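Sovar Opens Registration for Fall Home Kitchen Storage Course in Stonddale

September 30, 2022 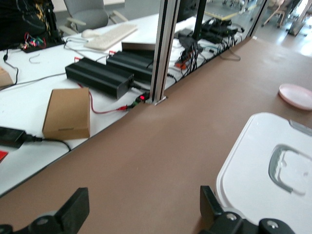
A white plastic piece with a recessed handle cutout and a pale pink round plate on a brown work surface.

STONDDALE – Sovar, the adult learning center on Gudville Road, has opened registration for its fall course in home food storage. The course runs for 4 weeks and covers how to plan, portion, label and store meals for a household. It is open to all residents of Stonddale and Gudville, and no cooking experience is needed.

Sovar first offered the course in June as a single evening class. All places were taken before the first day, and the center kept a waiting list through the summer. People on that list were contacted last week and have first choice of session. The remaining places are now open to the public.

"Most of the people who came in June already knew how to cook," said Noelia Cuesta, who teaches the course. "What they wanted was help with the rest of it. They had a freezer full of things they couldn't identify and a cabinet full of containers with no lids. We spent a whole hour on lids, and I could have used another one."

The fall course has been rewritten to make room for the subjects students asked about most. Week one deals with the refrigerator: which shelf is coldest, what belongs in the door, and how long cooked food can safely be kept. Week two is on freezing, including soups, bread and cooked grains. Week three covers dry goods and pantry shelves. In the final week, students draw up a plan for their own kitchen and go over it with the instructor.

Each session lasts 2 hours and is held in the Pastor Building, on the ground floor. Classes are limited to 20 students. There is an afternoon session and an evening session, and the content is the same in both. Students who miss a class may attend the other session that week if they call the front desk first.

Students are asked to bring one container from home to the first class, with its lid if they have it. All other materials are supplied, including labels, markers and a printed storage chart. Food used in class contains wheat, milk and eggs. Anyone with a food allergy should note it on the registration form so that the instructor can plan around it.

"I don't ask people to go out and buy a matching set," Cuesta said. "Use what you have. If it closes properly and you can see what's in it or read what's on it, it will do the job. Old takeout tubs are fine for dry things. I'm more careful about what goes in the freezer."

Cuesta ran the kitchen of a school in Gudville before joining Sovar as an instructor. She also teaches the center's bread course and its class on cooking for one, both of which will return in the new year.

Sovar had 1,090 enrollments across all of its courses in the last program year. Cooking and household subjects were the largest group, followed by languages and bookkeeping. The center plans to add a short course on canning if it can find a suitable kitchen with enough burners.

The Pastor Building is on the Stonddale bus line and has free parking behind it. The entrance from the parking lot is step-free. The front door is closed after office hours, so evening students should use the rear entrance.

Registration forms are available at the Sovar front desk and at the public library in Gudville. Places are held once the course fee has been paid. Fees can be refunded in full up to the day before the first class. Residents who receive housing or food assistance pay half the standard fee and should bring proof of enrollment when they register.

About Sovar

Sovar is an adult learning center serving Stonddale and Gudville. It offers day and evening courses in cooking, household skills, languages, bookkeeping and crafts.

Contact: Sovar Front Desk, Pastor Building, Gudville Road, Stonddale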